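I have been through a lot of sunglasses. I sit on them, I leave them on the roof of the car, I once dropped a nice pair into a lake while waving at somebody who wasn't even waving at me. So when my last ones gave out in March I told myself I'd spend a little more and get something I'd want to take care of. I ended up with the Carnero from Trevevwood, in black, and I've worn them nearly every day for 10 weeks now.

First thing, the fit. I have a wide head (my hat situation is its own story) and most frames squeeze me right behind the ears until I get a headache. These don't! They felt a bit tight for the first couple of days, then loosened up, and now I forget they're on and go hunting for them around the house. The nose part is smooth and has no little pads to get caught in your hair when you push them up on your head. If you've got long hair you know exactly what I'm talking about.

The lenses are really good. I do a long drive east in the mornings, straight into the sun, and I'm not squinting at the dashboard anymore. Colors stay pretty normal too, where my old pair turned everything the shade of weak tea. My one gripe is that my phone goes almost black when I turn it sideways, so reading a map on a hike means taking them off.
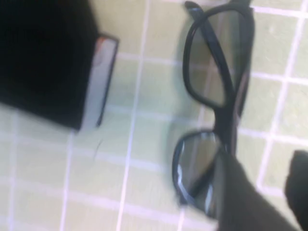 The case is where they lost me a little. It's a soft pouch with a drawstring, and at this price I wanted something hard. A pouch does nothing at the bottom of a beach bag under a water bottle and 2 library books. I bought a hard case from Isatbridge separately and it fits fine, but come on – throw one in the box.

I also tried the Ghauri before settling on these. It's lighter and the arms fold flatter, but it slid down my nose every time I bent over to pull weeds, and I bend over a lot between April and October. Back it went. The refund took 3 weeks, if you're wondering.

Scratches so far: one tiny one near the edge of a lens, my fault, I wiped them on my shirt after the beach. Use the cloth. I've dropped them on the patio twice and the hinges are still nice and snug.

Would I buy them again? Yep, and given my history I probably will by next summer. Four stars, and I'd go to five for a real case.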